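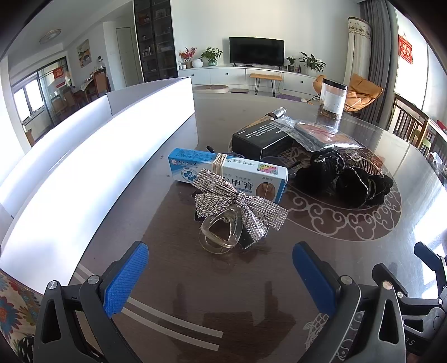

Allbridge hand-held gripper: my review after two rounds of table clearing

I do a lot of small-object demos for arm training, so I get through hand-held grippers pretty fast, and I'd been wanting to try the Allbridge for ages. Femi Ajayi finally talked me into it (he'd been using one next to his old Corrigan and wouldn't stop going on about it!). I ran it for 106 grabs on a glass-topped dining table, then did another 78 with the Corrigan so I had something fair to hold it up against.

First thing I liked: the blue pads. They're textured, they run along the inner face of each black jaw, and they hold on to slippery stuff way better than I expected. Clear plastic hair claws are my usual nightmare, and the Allbridge picked them up cleanly most of the time. Scrunchies were almost too easy, although if you go into a pile of them you'll come out with two or three and have to shake the extras off. Rhinestone bows were fine as long as I came at them from the side.

Long boxes are where it gets fussy. Grab a medicine box off center and it swings, and I did get tired of chasing the thing across the glass. The Corrigan is steadier there, but it's heavier too, and my wrist was done well before I was.

Now the camera view. With the jaws open I can see the tips and a good stretch of table between them, plus plenty of the room behind, so no complaints about coverage. Glass does throw reflections into the shot, and I had to turn the exposure down a notch in the Kasthorpe recorder before the clear plastic items showed up well. That took me longer than it should have, mostly because the setting is buried two menus down.

The screws on the jaws need a quick check every 30 grabs or so. Mine had backed out a little by the end of round one and the left side felt mushy until I snugged it up.

Would I buy it again? Yep, for small, light, slippery things it's my favorite right now. If you mostly move boxes, stick with the Corrigan. I've got the wider pads on order from Suswood and I'll add a note when I've tried them.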